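# Grunia gripper

The **Grunia gripper** is a hand-held, two-jaw gripper built from published plans in home garages and shared workshops. It is held and worked by a person, and it records the motion of the hand so that a robot arm fitted with the same jaws can later be taught the same task. The design was started by members of the Levar workshop in Pindstead and first released in November 2019. The plans are free to copy, and most of the existing units were made by hobbyists in small batches.

## Background

Levar is a shared workshop with a wood shop, an electronics bench and a row of 3D printers. Its robotics group had built several small arms before the gripper project, and teaching those arms by joystick proved slow. A simple pick-and-place job could take an evening to program, and small changes in the position of the object often meant starting over.

The group decided to collect the motions by hand instead. The first Grunia was a modified kitchen tong with a camera taped to the pivot. The second used printed jaws on a linear rail and is the ancestor of every later version.

## Design

### Body and jaws

The body is printed in four parts and closes around the rail with machine screws. The plans allow any rigid plastic, and units have been printed in white, gray and black. Builders are told to print the rail carriage at a slower speed than the rest, as rough layers make the jaws stick partway through their travel.

Each jaw carries a soft pad in a shallow V shape. The V helps center round objects, such as bottle necks and handles, without much force. Mesh fabric over the pad is a common addition. It wears out sooner than bare rubber but grips smooth plastic better, and it can be replaced with a strip of double-sided tape. 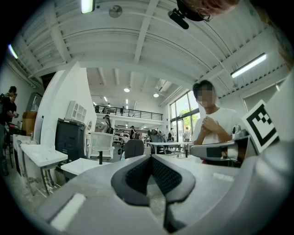

The trigger is a ring or lever, depending on the version, and moves both jaws together through a rack and pinion. A return spring opens them when the hand relaxes. The stiffness of this spring is the part of the design most often changed by builders. The stock spring was chosen for short sessions, and people who record for longer usually fit a softer one.

### Camera and markers

A small wide-angle camera sits above the jaws and looks along them, so that the pads and the object are in view at the same time. Printed square markers are attached to the body, either flat or on the faces of a cube. Software reads the markers from a second camera, which may be worn on the head or fixed to a stand, and works out where each gripper is in the room.

Cubes are now more common than flat markers. A flat marker is lost when the wrist turns away from the camera, while a cube usually keeps at least one face in view. The markers must be printed on matte paper – glossy paper throws back the ceiling lights and breaks up the pattern.

## Building and cost

The parts list for a pair of grippers has 59 lines, counting screws and inserts. The group gives a build time of two weekends for a person who already owns a printer. Most of that time is printing. Assembly takes an afternoon, and calibration takes an hour once the marker cubes are glued in place.

The Aasen kit, sold by a small supplier of the same name, contains two complete grippers, cameras and a head strap. It was priced at 2499 dollars when it came out. A pair made from the plans costs 300 dollars without cameras, or 500 dollars with the camera model named in the parts list.

## Use in the workshop

Recording is normally done in pairs. One person wears the head camera and works both grippers, and a second person stands close by to set out objects and reset them after each take. Household chores are the usual subjects, as the objects are cheap and easy to replace. Wiping, sorting, pouring and putting things away make up most of the shared recordings.

A station can be any surface at a comfortable height. Sinks are a frequent choice because the rim and bowl force the operator to reach down and around an edge, a motion that is hard to program by hand. 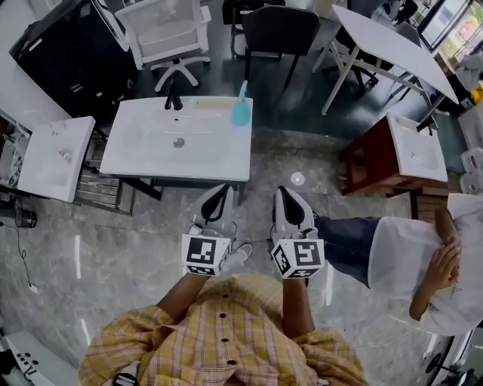 Several builders on the project's mailing list have disagreed with the advice to start with two grippers. One wrote that a single unit taught their arm to stack cups in a week, and that the second gripper only doubled the amount of footage to sort. Another replied that one-handed recordings were of little use for anything with a lid. The build guide still recommends a pair but now includes a page on working with one.

## Room setup

The guide has a short section on the room itself. Even light is preferred, and bare floors make it easier to move stations between takes. Large windows are a known problem in the afternoon, when direct sun can wash out the markers, and Levar schedules its longer sessions for the morning.
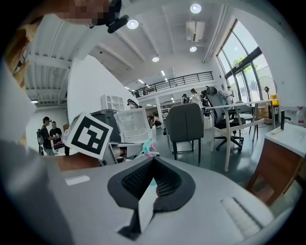 Marker tracking does not require a bare background. Early versions of the software did, and builders hung sheets behind the work area. Later versions were tested in ordinary furnished rooms, where the camera may take in office chairs, a standing fan and a stack of cardboard boxes along with the gripper and its marker. What matters more is that no other square pattern of the same family is left in view. Spare cubes are kept in a closed drawer for this reason.

## Known problems

- The camera cable can pull loose at the body. A printed clip was added to the plans to hold it.
- Jaw pads shift on the jaw in warm rooms if the tape is more than a few months old.
- Marker cubes glued at a slight angle cause a steady position error. They have to be removed and glued again, as the software does not correct for it.
- Left and right units use different marker numbers and cannot be swapped in the middle of a recording.

## Versions

Version 3 is the current release, dated Saturday, May 29, 2021. It replaced the ring trigger with a lever and moved the cube closer to the handle. Files for version 2 remain available, and its jaws fit the newer body with an adapter plate.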